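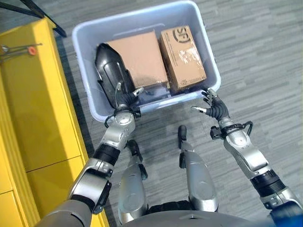
3. Method

3.1 Materials

The study examined how small households and shared offices store cartons they intend to use again. All packing trials were carried out with open plastic bins placed on the floor, as this was the arrangement most often reported by respondents in the Clunderora survey. The bin discussed in this section is rectangular, light gray-blue and slightly translucent, with softly rounded corners and a lighter lip along its upper edge. It was set on a striped gray carpet.

Two cardboard boxes were placed in it side by side. The box on the right carries a circular "SF" logo and has clear packing tape across the middle. The box on the left is plain. A tapered black object was included along the left wall, as respondents frequently stored one awkward item together with their cartons.

3.2 Procedure

Rozália Simon prepared the packing lists and Magdolna Lakatos kept the trial log. Six arrangements were tested, and every arrangement was repeated 10 times. The following rules applied:

Cartons were to remain assembled. Flattened cartons were treated in a separate trial (see Section 5).
No item was to rise above the lip of the bin once packing was complete.
Old tape was left in place unless it prevented a carton from closing.
Items could be tilted during packing but were to be straightened before measurement.

3.3 Observations on fit

Two cartons of unequal size take up most of the width of a bin of this shape. The narrow gap left between them is of little practical use. In the log it was entered as lost space, although envelopes and folded paper could be stored there.

The tapered item was the most difficult to place. When it was packed last, one carton usually had to be lifted out again. When it was packed first, against a side wall, the cartons could be lowered beside it with less handling. We therefore recommend that irregular items be packed before cartons.

Tape that has wrinkled across a carton was noted as a minor problem, as it tends to catch on neighbouring items.

3.4 Limitations

Only one shape of bin was used. The Tidlow survey, from which we drew 500 of our 1,756 responses, also mentioned fabric tubs and lidded crates, and the results should not be applied to these without further testing. The weight of the contents was not recorded. A second round of trials with lidded crates is planned for November.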